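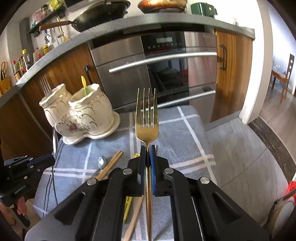

Home | Notebook | Rooms | Workshop | Suppliers | Contact

Workshop notebook – guest house, February

Print this page | E-mail this page

08:15. Boiler pressure down again overnight. Topped up and bled the two radiators on the top landing. The one outside the linen cupboard gave a long hiss before any water came, so there is still air getting in somewhere. I have not found a damp patch on either ceiling below. Svyatoslav thinks it is the old valve on the return pipe. I am less sure, but it is cheap to swap, so that goes first.

Room 4, shower tray. Took out the old sealant along the long side and the corner by the door. It came away in one strip, which says enough about how well it was stuck. The board behind is sound. Cleaned with spirit, left the fan on and the window open a crack. New bead to go on this afternoon, with the tray filled with water first so that it sits at its lowest when the sealant sets. We skipped that last time and it split within the season.

Window catches, front side. Masaru Furukawa has been through all of them with a screwdriver and a tin of grease. Most only needed tightening. Two need new keeps. The ones from Skustach look the same in the catalogue, but the screw holes are set wider, so the old holes have to be plugged and drilled again. Sasaki sells one with the same spacing as ours and I have asked for a price. If it is anywhere near, buy those and save the filling.

Balcony rail, room 2. Sanded back to bare wood on the top edge only. First coat of oil on at 11:00, still tacky at 13:30. Too cold out there for it. I will hang a sheet over the outside and put the small heater behind it for a couple of hours. Whoever locks up, please see that the heater is off at the wall.

Door closers. The fire door at the foot of the stairs slams. Guests mentioned it last summer more than once. Quarter turn on the latch screw, then another quarter. Now it shuts fully but without the bang. Same needed on the kitchen corridor door – not done yet, the screw head is chewed and I want a proper bit for it.

Stock and orders
Kikus invoice 3567 paid. Delivery was short by one box of tap washers, they will send it on with the next lot.
Sandpaper, 80 grit, down to the last few sheets.
Light bulbs for the landing: enough until Easter.
Grey paint for the cellar steps: tin has skinned over but is usable if strained.

The man from Skalau rang at 14:40 about the mattresses. He can bring them before we open, but only to the front door, so two of us will need to be here to carry them up. I said yes. Old ones to go down the same morning, otherwise there is no room on the landing to turn.

15:50. Sealant on in room 4. Tape pulled, edge clean. Do not empty the tray until tomorrow. Note stuck on the door.

Left over: return valve, corridor closer, second coat on the rail. Svyatoslav Kostiuk has the ladder at his place and needs to bring it back before anyone can look at the gutter over the porch.

Contact us | Copyright, all rights reserved | Back to top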